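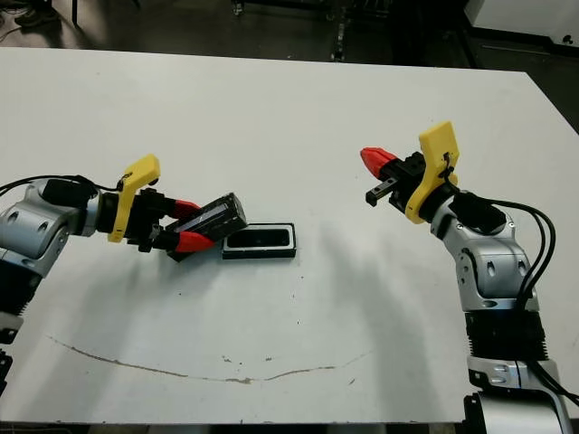 Mirstead faucet cartridges back in stock, shipping delays clear

23rd September

Good news for anyone stuck with a dripping kitchen tap. Dobre, the plumbing parts seller, says replacement cartridges for the Lerik single-handle faucet are back on the shelf at its Mirstead warehouse. They had been out since January.

The backlog was bigger than most people guessed. 453 orders waiting at the worst point, the company says, and almost all of those have now gone out. Anyone who ordered over the summer and still hasn't got a tracking email should check the spam folder first, then call.

New orders placed before 11 a.m. go out the same day. Later than that, next working day. Limit of two cartridges per household for now — the cap comes off once the next delivery is in, no date given for that yet.

Price is the same as before the shortage. Shipping isn't. The flat rate is gone and the cost now depends on weight, so a single cartridge is cheaper to send than it used to be but a full faucet body will cost more. Store pickup in Mirstead is still free, side door only while the front counter is being redone.

One thing to watch. There are two versions of the Lerik cartridge and they do not swap. The older one has a brass stem, the newer one is plastic and slightly shorter. Dobre wants customers to pull the old part and compare before ordering, and says most of its returns this year came from people who went by the picture on the box. Opened packs can go back if the seals haven't been fitted.

Shut the water off under the sink before you pull anything. Plug the drain too, the little set screw loves to go down it.

Still no word on the Plodow shower valves, which went out of stock at the same time. Dobre says it is taking names for a waiting list but not payment. The Plodow hand showers and hoses were never affected and are availble as normal.

Phone lines are open weekdays and Saturday morning. Expect a wait on Mondays, the store says, email is quicker.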